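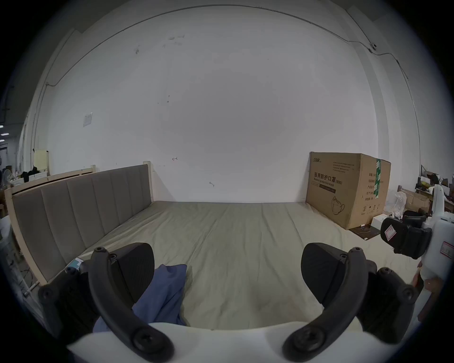
Two ridged pads and a crumpled blue cloth on a bed sheet.

Every few months someone sends me a new comparison of hand-held grippers, and every few months I am told the pads are the thing. Softer pads, ribbed pads, pads with a coating. The latest, from Memstead, runs to 16 pages and ranks the fingers by how often they picked up a cloth on the first try. It logged 269 tries.

My trouble is with the hand on the other end. A person holding a gripper cheats without meaning to. You tilt your wrist, you press down into the mattress, you drag a fold toward you and then pinch it. Bolt those same fingers to an arm and none of that comes along unless somebody puts it there. So what did the 269 tries measure? Mostly the patience of whoever was squeezing the handle.

Saranya Gowda, who wrote the report, told me on the phone that the same person did every try, so the bias cancels out. I don't buy it. One person can get used to one pair of fingers and never to the other – a bed is forgiving, and so is a practiced wrist.

I would trade all 16 pages for 32 tries on a fixed arm, failures included. Memstead says that is planned for March. I'd hold off on ordering pads until then.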